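Workshop notebook, cartridge bench

Wednesday, April 1, 2026

Carrying on with the Zasitz board (the console prototype, not the handheld). Tien-fu's notes from last time say "no picture, sound ok, gets warm". Not much to go on. No schematic. Shih only ever sent the one photocopied page and half of it is the controller port.

Started with the power side. Regulator input fine, output fine, a bit of ripple but nothing I'd lose sleep over. Replaced the two big caps anyway, both had that fishy smell. No change to the fault.

Video next. Clock present at the crystal, present at the video chip. Sync coming out looks right shape, wrong level. Followed it back to a transistor by the RF can, which somebody has been at before with far too big an iron. Pad half lifted. Ran a bit of wire to the via and reseated it. Got a rolling picture! First one ever out of this thing as far as we know. Grey, with the Natel logo upside down, then a crash to solid blue. Same crash 3 times running so at least it's repeatable.

Cartridge side. Dumped the Bindholm test cart again to compare with Yuk-lan's dump from September. Hers and mine differ by 89 bytes, all in one block near the end. Either the cart is going or her reader had a dirty contact. Cleaned the edge with IPA, dumped again, same as my first. So mine is probabaly right, but don't overwrite hers, keep both on the share.
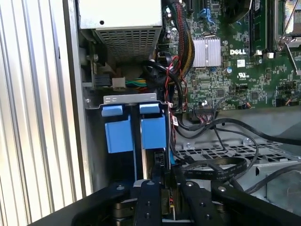

Dell, side off. PSU and heatsink.

Ran the dump in the emulator and left it going over lunch. Gets past the logo (right way up there, so the flip is our hardware and not the code), reaches the title, sits there waiting for a button. Music loops badly, there's a click at the end of every pass. Might be how they left it. Prototype sound code is often like that, wouldn't fix it.

Sprite list is interesting. Room for over 400 entries in the table but only the first 100 filled, the rest is all FF. Names in plain text next to some of them: DOG1, DOG2, BOAT, MRHAT. No boat anywhere in the bit we can play. Yuk-lan reckons there's a second level you can get to by poking the level byte. Tried 02, hang. Tried 04, garbage but moving garbage, with scroll working. Need to sit down and do this properly with the debugger, one value at a time, and write them down this time.

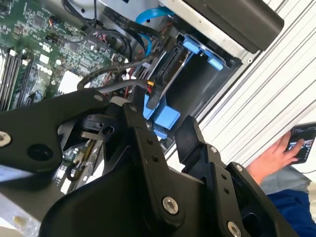
Back on the real board after tea. Swapped the work RAM for a known good one from the spares drawer. Crash now comes later, after the logo clears. So RAM was part of it, not all. Upside down logo still there. Suspect an address line stuck on the video RAM, that would do the flip. Buzzed out A0 to A4, ok. Ran out of time for the others.

Socket on the work RAM is nasty, single wipe, loose at the notch end. Change it before chasing anything else.

To do:
- A5 upwards, buzz out
- new socket, order more turned pin ones, we are down to the last strip
- ask Shih if there is a page 2, or who had the orignal
- level byte, 00 to 0F, log each
- Tien-fu: where did you put the good scope probe

Board is back in its antistatic bag, top shelf, cart in the tin with it. Please don't power it from the bench supply, the barrel is centre negative.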